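Himham Automation Workshop – thread
Print this page | E-mail this thread
Reading time: 2 minutes

The Himham workshop has completed the scheduled service of its bin-picking cell. Notes on the work are set out in this thread for partner sites that run the same arrangement. Questions may be sent as replies and will be answered during working hours.

The cell had reached 2000 hours since its last full inspection. Under the maintenance plan agreed with Sarantis, that figure calls for a check of the cable run, the gripper, the bin mounting and the stored positions. The arm was switched off and locked out before any cover or strap was touched.

Cable run first. The yellow cable and the thin black cables beside it share one path along the arm. The black cables had crept towards the wrist over several months, leaving too little slack at the last joint. All ties on that section were cut and replaced.

The loop near the wrist has been left deliberately wide. A tight loop looks tidier but pulls on the connector when the wrist turns to the far corner of the bin. Sites are asked not to shorten it.

The strap on the upper part of the bundle should hold the cables without flattening them. Our rule is that a finger must pass beneath it. Straps that have lost their grip are to be replaced and not doubled up.

Gripper. The finger was removed, cleaned with a dry cloth and checked against the gauge. Wear at the tip was within limits. It has been refitted with new screws, and the old ones have been thrown away.

The bin floor carries a good many scratches and curved scrapes. These are acceptable. A raised edge that catches a fingernail is not, and should be rubbed down before the cell is run again. One such edge was found and dealt with.

Bin position matters more than bin condition. The clamp beside the bin was released, the contact faces were wiped, and the clamp was closed again by hand. Operators should confirm that the bin does not shift when pushed firmly at a corner.

After clamping, the four corners of the bin were taught again at reduced speed. The largest correction was 2 mm, at the rear left. Nektarios Economou, who leads maintenance at Himham, has entered the new values in the cell record. The earlier values are kept there for comparison.

Test pieces remain the red and dark green bars. They are to be laid at mixed angles, with at least one against a wall, as pieces in that position are the most difficult to reach. Neat rows in the middle of the floor do not make a useful test.

The test run was set at 1150 picks. It was stopped 5 times, each time for a bar lying hard against the side. No stop was traced to the cables or to the gripper. The approach angle at the walls will be reviewed with Zulance in July.

A reminder on daily care – before the first run, look along the whole length of the cable bundle, check the clamp, and clear any loose items from the bin. Findings go in the cell record even when there is nothing to report.

The Stultirlow site will carry out the same service next. Staff there should use the current checklist, dated Saturday, June 5, 2021, and discard earlier copies. Spare ties and straps may be requested through the Himham stores desk.
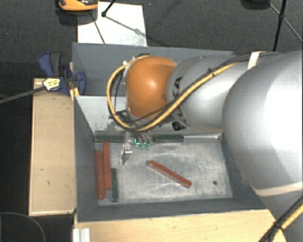
Photo: Himham Automation Workshop

Last post in this thread. The cell is open for bookings again, and requests should go to the workshop office in the usual way.

Print this page | E-mail this thread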